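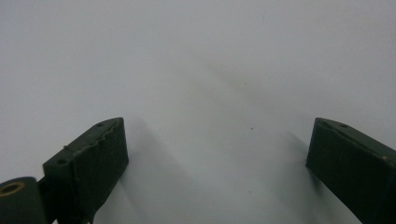

Flirunska 街机操作日志数据集 说明文件

版本 3

一、简介

Flirunska 是一份老式街机游戏的操作日志数据集,收录玩家在赛艇游戏《Plesmont》中的逐帧输入和对应的机内状态。《Plesmont》是一款双按钮加单摇杆的横版赛艇游戏,玩家交替按下左右两个按钮划桨,用摇杆调整航道,途中要避开浮标和对手激起的浪。体力槽见底以后船速会骤降,所以什么时候猛划、什么时候收桨,是这个游戏的主要看点。

数据由 Niltik 小组整理。最初的目的是给社区做一个重放工具,后来有人拿它研究连打节奏和体力分配,我们就把格式统一了一遍,补上说明,单独放出来。

二、内容概况

全部数据共 900 局,来自 84 名玩家。每局对应一条完整的比赛记录,从投币后的选船画面开始,到名次画面结束。中途放弃的局没有收入。

游戏共有 3 条航线:内湖、河口、外海。内湖最短,没有横浪,适合看纯粹的划桨节奏。河口有桥墩和逆流,变线操作最多。外海最长,后半段有雷雨,屏幕会闪白,这时的输入往往很乱,请不要当作记录错误。

三、目录结构

logs 目录存放逐帧输入,每局一个文件,文件名由玩家编号、航线代号和局序号组成。
state 目录存放机内状态,与 logs 中的文件同名。
meta 目录里有一张玩家表和一张局表。
tools 目录里是读取脚本和一个简单的重放程序。

玩家编号是随机分配的,和排行榜上的缩写没有对应关系。

四、字段说明

logs 中每行一帧,字段依次如下。

frame:帧号,从零开始。
btn_l:左桨按钮,按下为 1,松开为 0。
btn_r:右桨按钮,同上。
stick:摇杆方向,取值为 U、D、N,分别表示上、下、居中。
start:开始键,只在选船画面有意义。

state 中每行一帧,字段依次如下。

frame:帧号,与 logs 对齐。
lane:所在航道,从屏幕上方往下数。
dist:已划距离,单位是游戏内部单位,没有换算成米。
speed:当前速度。
stamina:体力槽余量,满槽为 255。
hit:本帧是否撞到浮标或桥墩。
rank:当前名次。

局表里另有一列 boat,记录选用的船。轻艇加速快但怕撞,重艇相反。标准艇的数据最多,轻艇次之。做船型比较时请先按航线分组,不然外海的长局会把平均值带偏。

五、采集方式

输入由接在控制面板和主板之间的转接板记录,状态从内存中同步读出。两路数据用开局信号对齐。所有机台都使用 Hodžić 版基板,这个版本和早期版本相比,体力恢复略快,河口航线的第二座桥也往后挪了一段。拿早期版本的录像来对照的话,帧数对不上是正常的。

玩家在正式记录前可以自由练习,练习局不计入。每人打的局数不一样,有的人只打内湖,有的人把三条航线都打了很多遍。玩家表里的 level 一列是玩家自己填的,分为新手、一般、熟练三档,没有经过核对。

六、已知问题

有 31 局的 state 文件在名次画面之前就结束了,原因是内存读取中断。这些局的 logs 是完整的,局表中 partial 一列标为 1。只用输入数据的话可以保留,要算完赛时间的话请剔除。

部分机台的右桨按钮有抖动,一次按压会记成两次极短的按压。tools 里的 debounce 脚本可以处理,默认把间隔不足两帧的重复按压合并。原始文件没有做过这一步。连打很快的玩家用默认值可能会丢掉真实按压,建议先画一下间隔分布再决定。

rank 字段在几条船并排过线时会来回跳动,最终名次以局表中的 final_rank 为准。

外海航线闪白期间 hit 字段偶尔会漏记,表现为速度突然归零但 hit 仍为 0。

七、使用方法

读取脚本需要 Python,不依赖第三方库。在 tools 目录下运行 load.py,后面跟局文件名,就会输出一张合并后的表。加上参数 --clean 会先做去抖动处理。

重放程序 replay.py 只画航道和船的位置,不含原版画面和音乐。可以调速,最高到八倍。按空格暂停,按左右方向键逐帧移动。

划分训练集和测试集时,建议按玩家划分,不要按局划分。同一个人的连打节奏很稳定,混在两边会让结果虚高。meta 目录里附了一份我们自己用的划分,文件名是 split.txt,可以直接拿来用。

八、不包含的内容

本数据集不包含游戏的程序文件、画面素材和声音,也不提供获取途径。重放程序需要的航道数据是我们根据日志重新描出来的,浮标位置有一两个像素的误差。

玩家的年龄、所在城市等信息没有收集。

九、更新记录

版本 3:统一字段名,state 增加 stamina,补充外海航线的局。8 月之后提交的局都在这一版里。
版本 2:修正河口航线 lane 的编号,之前从下往上数,和另外两条航线相反。
版本 1:首次放出,只有内湖和河口。

用过版本 1 的请重新下载,旧文件的 lane 字段不能和新版混用。

十、许可与反馈

数据和脚本可以自由用于研究和非商业用途,转载时请保留本说明文件。发现文件损坏或字段异常,请在项目页面提交问题,写明局文件名和帧号,最好附上读取脚本的输出。

引用时写“Niltik 小组,Flirunska 街机操作日志数据集,版本 3”即可。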